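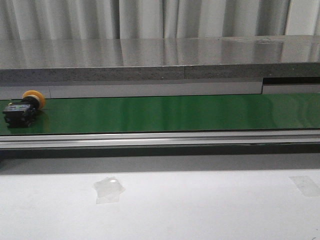

The night shift at Plomwood want it put on record that the weekly sheet for the conveyor cell never says what to do when the stop button is out of its box, and could I please fix that before somebody ticks "E-stop: OK" out of habit. Fair point! So I've rewritten the order a bit and added my comments under each line, as usual. Do your ticking on the paper copy by the curtain, not on this one.

Conveyor cell, weekly check. Filled in Saturday, July 13, 2019.

1. Isolator off, padlocked, key in your pocket
Done. Before anything else gets touched, please, and that includes the belt.

2. Emergency stop: cap, collar, switch body, contact blocks
NOT PASSED. The unit is out and lying on the left end of the belt, so this line gets a cross and the cell stays locked off until it's back in and tested. The cap on this one is yellow. I'd like a red one, which is what everybody's hand goes looking for, and I've put it on the Tanon order along with two spare contact blocks. When you refit it, check every screw terminal with a proper screwdriver and give each wire a little tug. I know that sounds fussy, but a loose terminal in January cost us most of a Monday and I'm not keen to do that again.

3. Emergency stop: function test
Not done, see line 2. When it is done: press with the belt running, belt must stop, belt must stay stopped when you twist the cap out, and only start again from the start button. Do it 6 times. Yes, all 6 -- the sticky one at Binholm behaved itself beautifully for the first three.

4. Belt surface
Green belt, nice shine on it, wiped down. Run your eye along the top edge as well as the middle. Anything you put on the belt while you're working comes off again before the padlock does, and the button unit is the thing to remember this week!

5. Belt tracking and tension
Tracking left for the restart (you can't judge it on a stationary belt and I'm not going to pretend I did). Tension gauge gave 41, same as last time, so I left the tensioner alone.

6. Front rail
Aluminium rail looks fine from end to end. The grooves collect crumbs of everything, so soft brush first, then a cloth. I used to do it the other way round and just made paste.

7. Slot in the back panel, right-hand end
Keep it clear, no cables or rags poked in. I had a look in with the torch and was happy with it.

8. Steel top behind the belt
Smudges and a scuffed patch towards the right. Doesn't affect anything, but please don't rest tools up there.

9. White table in front
One crumpled bit of clear plastic or tape, plus a strip of clear tape stuck down at the right. Both to come off before restart. Clear stuff on a white table is a pain to spot, so feel for it with your hand.

10. Curtain
Hanging straight, tucked down behind the steel top. Leave it drawn.

11. Hours
Counter says 2,000 dead, so the drive end bearings are due their grease. Dhanial cartridge, second shelf, and wipe the nipple first.

Result: cell NOT released. Open items are 2, 3, 5 (tracking), 9 and 11. Job number for the stop button is 109, put it on the tag with your initials when you've refitted it, and get a second person to watch the function test.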